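November, bindery bench

Trakora reprint of the Ploncombe harbor history, copy 2. Spine lining had lifted at the tail. Removed old adhesive with methylcellulose, 10 min dwell, two passes. Text block sound, some 200 leaves, no losses.

Plate section still tight at the gutter. Left as is.
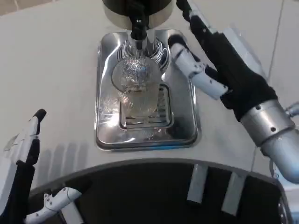 Next session

Reline with Zellau tissue, wheat paste. Check the map pocket against copy 1 before casing in. Order more blotter.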